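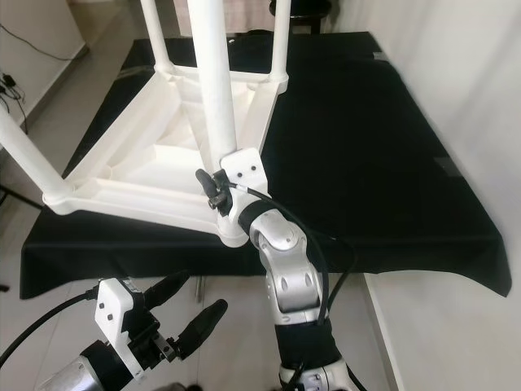
Flat-Pack Season Is Upon Us

August again, and half my street is moving. I counted seven vans outside the Mirier building before breakfast, and by lunch there was a mountain of cardboard by the bins that I could have hidden a pony in. I love this time of year! Everyone's door is propped open, somebody is always asking to borrow a screwdriver, and you find out who your neighbors are (and what they paid for their couch).

I've moved 2 times since 2008, so I'm no expert, but I do have opinions. Pack the kettle last. Write on the sides of your boxes and skip the tops, which you can't read once they're stacked. And please, put the little bag of screws in your pocket. I taped mine to the back of a bookcase once, the bookcase went against the wall, and I spent a whole evening on the floor of my place on Bermúdez hunting for it with a flashlight.

Seating is what people forget. You remember the bed and the pans and then you eat your first dinner standing at the counter. A cheap plastic stool will get you through the first month, and later it can hold a plant or live in the shower. Mine has been everything from a nightstand to a step for changing bulbs. If yours has legs that come off, fit them upside down on a table with an old cloth under it, so you aren't crawling around and nothing gets scratched.

Wilmer Rivadeneyra wrote in after the last issue to say his hardware swap is on again, mornings only, in the yard behind Badiritz. Bring spare hex keys, hinges, drawer knobs, whatever is rattling around in your kitchen drawer. I came home last year with a jar of 40 wooden dowels and I have used exactly none of them, but I'm going back anyway.

One more thing for those of you in the Utetti block: the elevator can be booked for moves until six in the evening, and the sheet is on the lobby wall. Put your name down early, and if you see mine on there, it's only for a very heavy armchair.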